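Re: [tabletops] oil over old varnish — anyone done this?
List: furniture-finishing
Sent: Wednesday, 06:40

Morning all, quick one before work so excuse the typing.

Thanks for the replies so far. Quoting the earlier message as I think half of you read it in the digest with the middle missing:

> I have a reddish-brown table that came with the house, finish unknown,
> probably old varnish with something rubbed over it later. Want to take
> it back to a hard wax oil. Is it worth stripping the lot or can I key
> the surface and go over the top? I've heard both. The tin says bare
> wood only but the shop said it would be fine. Table gets used every
> day, hot mugs, homework, the lot. Don't want it sticky by August.

Right. I've done four of these now and my answer is strip it. Sorry. I know it's not what anyone wants to hear.

Oil needs to get into the wood. If there's varnish in the way it sits on top and stays tacky, and then you have a film of half-cured oil over a film of old varnish and you're scraping both off. I did exactly this on the first one. Used the Lundura satin, followed the shop's advice, keyed it with a grey pad, wiped on thin. Looked lovely for a fortnight. Then a newspaper stuck to it. You could read the football results backwards.

So before anything else, test what you've got. Cotton bud with meths on the underside or inside a leg. Goes sticky straight away, it's shellac. Nothing at all, try cellulose thinners, outdoors, gloves. If it softens with that it's most likely lacquer. If it just wrinkles a bit or ignores you it's varnish of some kind and you're into stripper or sandpaper.

Also look at it low down against a window. Shine tells you a lot. A penetrating oil never gives you that big pale flare, a built-up film does. Same table can look quite dull from one side and like glass from another so walk all the way round it. Wood in both of these is the reddish-brown sort I mean.

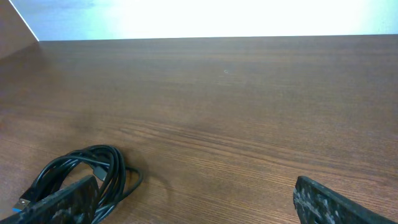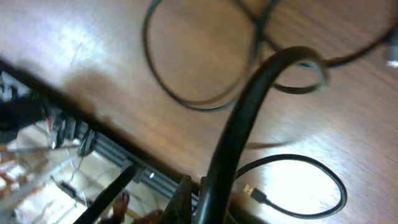 Disagree on the stripping, says another member on the digest this morning. Three tables done over sound varnish with Vaher hard wax, never a sticky patch, but every one was cut back properly with 320 and left a full week between coats. Reckons most of the tacky ones are down to putting it on too thick and putting it on in a cold room, and that a veneered top is a very good reason to leave the sander in its box.

Fair point about veneer and I should of said it first. CHECK THE EDGE. If the grain on top doesn't carry on over the end of the board, assume veneer, and some of it is thin enough to see a torch through. No belt sander. No "just a quick going over". Chemical stripper and a plastic scraper, then a very light hand sand along the grain. I went through on table number two, a patch the size of a beer mat, and it's had a fruit bowl on it ever since.

On the thickness, also agree. Everybody puts on too much. A tablespoon does far more than you'd think. Wipe on, wait, wipe off, then wipe off again when you think you've finished.

What I'd do, in order:

Test the finish, underneath
Check for veneer
Strip (Drerkix gel is what I have, slow but doesn't take your eyebrows off)
Wash down as per the tin, leave it two days
120 then 180 if solid, 180 only if veneer
Hoover, then tack cloth
First coat thin, second coat thinner
No mugs for 18 days. I know the tin says less

Don't go finer than 180 or so for this stuff, the surface closes up and the oil won't take. Different story with varnish.

Cost, as somebody asked off list. Stripper and oil both went up again in April so I wouldn't trust the prices in the archive. The small tin did my whole top with two coats and there's enough left for a shelf. Don't buy the big one, it skins over in the shed and you'll end up throwing half of it out.

Rags — lay them flat outside to dry or put them in a bucket of water. Do not screw them up and bin them. They heat up by themselves and people have lost sheds and worse.

Anyone used the Grosia tinted one on a red wood? Thinking of the brown to knock the pink back a bit on the next table but worried it'll go muddy. Sample pot hasnt turned up yet.

Got to run, bus. Will read replies tonight.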